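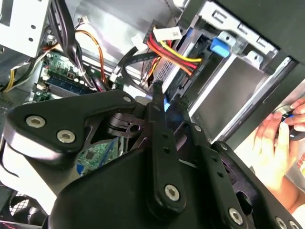

Print this page | E-mail this page

Ticket: Second hard drive drops out after a while, desktop tower, front office
Opened by: Ho-yin Chuang
Status: Closed
Category: Hardware / storage

Problem as reported

The tower at the front desk at Pikside has two hard drives. Windows is on the first one. The second one holds the scanned delivery notes and the Vurarura folder. Since the start of May the second drive has been disappearing while people are working. The drive letter goes away, anything open from it freezes, and it comes back after a full shutdown. A restart alone does not bring it back. It has happened 12 times that I wrote down.

Nothing was changed on the machine before it started, except that the tower was moved from under the desk to the shelf beside it.

Entry 1, 9:20 am

Backed up the second drive to the Asudstead share before touching anything. The copy got most of the way through and then the drive dropped. Shut down, waited, started again, copied the rest. Compared file counts on both sides and they match.

Ran the health check on the drive. No reallocated sectors, no pending sectors. The one number that is not zero is the interface CRC error count, which stands at 60. From what I have seen before, that count usually goes up because of the cable or the connector and not the disk.

Entry 2, 10:45 am

Turned the machine off, switched off the power supply at the back, pulled the cord and held the power button in for a few seconds. Side panel off.

A modern case would have made this easier. The drives sit in a metal cage at the front and the cables have to come around the side to reach them. The data cable is the flat kind and has a fairly tight curve in it. The power wires are bundled with the others and there is not much spare length.

Pushed on both plugs at the back of the second drive. The power plug was tight. The data plug moved when I touched the cable. It has no metal clip, so the only thing holding it in is friction.

Unplugged it, plugged it back in, closed up, started the machine. Drive was there. Left it copying a large folder back and forth.

Entry 3, 1:30 pm

Dropped again after 70 minutes. CRC count has gone up by 17 since this morning. So reseating alone does not fix it.

Entry 4, 2:10 pm

Things tried, one at a time, with a copy test after each:

- Moved the data cable to a different port on the motherboard. Dropped again. Put it back on the original port.
- Used a different power plug from the same bundle. Dropped again, a bit sooner if anything.
- Turned off the power saving setting that lets Windows stop the disks. No change. Left it off anyway.

I did not try the drive in another computer. It would have meant reinstalling the drive twice, and the cable had not been ruled out yet.

Entry 5, 3:35 pm

Got a new data cable from the Mok box in the supply closet. It has a metal clip at both ends and is longer than the old one. Routed it wide so there is no sharp bend near the plug, and kept it away from the fan. Both ends clicked.

While the case was open I also pushed the loose power wires back toward the side of the case and checked that the drives were sitting fully in their bays. The second one was not quite home. It went in a little further and the latch closed. I can't say if that was part of the problem.

Wrote down the CRC count before starting the test again, because it never resets and the old number will always be there.

Entry 6, next morning

Left the copy test running overnight. Drive still present, no freezes, CRC count unchanged. Copied the Vurarura folder back and opened a dozen or so files from different years. All fine.

Old cable thrown away. Please do not put it back in the box if you find it in the trash, it looks perfectly normal.

Resolution

Replaced the data cable on the second drive and reseated the drive in its bay. Original drive kept. The front desk has been told to save to the second drive as usual.

Notes for whoever gets this next

If it comes back, check the CRC count first. If it has gone up, look at the cable and the port again. If it has not gone up and the drive still drops, suspect the power supply, and swap that before buying a disk. Turn the power off at the back before unplugging anything inside.

The nightly backup to Asudstead was skipping the second drive. It is now included. It runs at 11 pm, so the machine has to be left on.

Ho-yin Chuang

E-mail this page | Print
0 shares | 2 comments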